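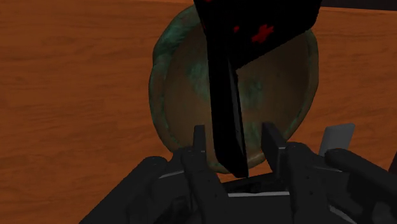
Search talks and notes
Go

Speaker notes: Gathering examples in simulation
Ottó Pintér, Preter group

Slide 1. Say who I am. Thank Imre Kun for the slot. Mention that the notes will be online so people can stop writing things down.

Slide 2. What we wanted. A policy that can work around a bowl on a table, learned from examples a person drives by hand. We record in the simulator first. Real arm later, on a smaller budget of hours.

Slide 3. What one example contains. Camera images, joint positions, gripper opening, and the command sent at each step. Also a line of text with the task. We wrote the task lines by hand for the first batch and regretted it. Three people had three names for the same move. Now there is a fixed list, and the operator picks from it.

Slide 4. The wrist view. Leave this one up for a while. Bowl near the middle, the two fingers coming up from the bottom, and the long black piece hanging down between them. Point out that the piece covers a strip of the bowl. Point out the gap too: the tip is between the fingers and they are not holding it. Ask the room what label they would give this step. Wait for answers.

Slide 5. Why we keep steps like that. Early on we threw out every stretch where nothing was being gripped. The file sizes looked great. The policy trained on them closed its fingers too soon, over and over. We put the stretches back in.

Slide 6. Numbers. 19 operators' sessions in the first batch, 14 kept. Two were lost to a clock fault in Flandow, our recording tool. The other three had the wrong task line and could not be fixed after the fact.

Slide 7. Textures. The wood grain and the bowl finish come from a set we swap between sessions. Don't swap inside a session. We tried it, and the operators slowed down.

Slide 8. Review. Each example is watched once at normal speed by someone who did not record it. They can keep it, drop it, or send it back with a note. The limit is six minutes per example. If it takes longer than that, drop it.

Slide 9. Open problems. Views where part of the target is hidden. Operators who get too good and stop making small corrections. I have no answer for the second one. Say so.

Slide 10. Questions. If somebody asks about the real arm, the first recordings start in January.

Filed under: Talks > Robot learning > Data collection

Comments (3)

skirken_lab
Did you try labeling the reach and the close as separate steps? We do, and review goes faster.

Ottó Pintér
We tried it for the second batch. Faster review, yes, but people disagreed on where the reach ends. We went back to one label.

M. Orbán
Could you post the fixed list of task lines?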